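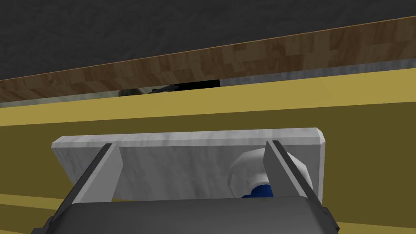

El coeficiente de absorción de una piedra ornamental se mide por diferencia de masas: se seca la probeta hasta masa constante, se sumerge, se escurre la superficie con un paño y se vuelve a pesar. El procedimiento cabe en media página y casi todos los errores vienen del paño. Llevo desde diciembre revisando mis apuntes sobre mármoles blancos para encimera y he llegado a la conclusión de que el comprador medio recibe mucha información sobre el veteado y muy poca sobre la porosidad. Una placa blanca rectangular con un veteado gris tenue y los cantos biselados, como la que se ve al principio de la entrada, dice bastante sobre el acabado y nada sobre cómo reaccionará al zumo de limón. El aspecto tampoco permite separar un mármol de un cuarzo aglomerado o de un porcelánico impreso; para eso hay que mirar el canto sin pulir o probar con una gota de ácido diluido en una zona oculta.

El ataque ácido y la mancha son fenómenos distintos y conviene no mezclarlos. El primero es una reacción química del carbonato cálcico: el ácido disuelve una capa muy fina, se pierde el pulido y queda un cerco mate, del mismo color que el resto. La mancha es un líquido con pigmento o grasa que ha entrado por capilaridad. El sellador hidrófugo retrasa la segunda y no hace casi nada contra el primero. Buena parte de las reclamaciones que he leído parten de esta confusión: el cliente paga un sellado, deja medio limón boca abajo y considera que el producto ha fallado.

Krisztina Győri, que trabajó conmigo en el taller de Alness, pasó un invierno comparando selladores sobre recortes de la misma tabla. Usaba aceite de oliva, café y vino tinto, con la gota cubierta por un vidrio de reloj para que no se evaporase. El vino es el menos útil de los tres como indicador, porque combina los dos efectos y luego no hay forma de saber qué parte del cerco corresponde a cada uno. El aceite da resultados más limpios. Con acabado apomazado la aureola aparecía antes que con el pulido, cosa previsible. Lo que no esperábamos era la dispersión entre recortes contiguos: dos piezas separadas por el grosor del disco podían comportarse de forma bastante distinta si una vena cruzaba solo la segunda.

De ahí salió una discusión larga con Attila Dudás sobre si tiene sentido dar un único valor por bloque. Él sostenía que sí, siempre que se publique junto con la desviación. Yo sigo pensando que para una encimera importa el peor punto de la placa, y que ese punto suele estar cerca del fregadero por pura mala suerte de despiece.

Sobre los cantos. El bisel pequeño a 45 grados no es un adorno: una arista viva en mármol se desportilla con el golpe de una cazuela, y la reparación con resina se nota siempre a contraluz. En la cocina de Osagie se montó un bisel de 2 mm con las esquinas ligeramente redondeadas y, después de 8 años de uso, solo hay un desconchado, junto al lavavajillas. El canto recto que se dejó en la repisa de la ventana tiene bastantes más, y ahí no se cocina.

En cuanto a la limpieza, jabón neutro y agua. Nada de vinagre, nada de antical, nada de esos aerosoles «multisuperficie» cuya etiqueta no declara el pH. Para una mancha de grasa ya asentada uso cataplasma de carbonato cálcico en polvo con acetona, tapada con film, una noche entera. Hay que ventilar y mantenerla lejos de cualquier llama. A veces hacen falta varias aplicaciones. Si el cerco es mate y sin color, la cataplasma no sirve: toca repulir, y a mano es difícil igualar el brillo del resto.

Queda pendiente repetir la serie del aceite con probetas secadas a 66 grados, ya que las de la primera tanda se secaron al aire y no me fío de la masa inicial. Los datos de Krisztina están en una hoja de cálculo con tres sistemas de numeración superpuestos. Cuando los tenga ordenados pondré aquí la tabla completa, incluidas las probetas que se rompieron al manipularlas.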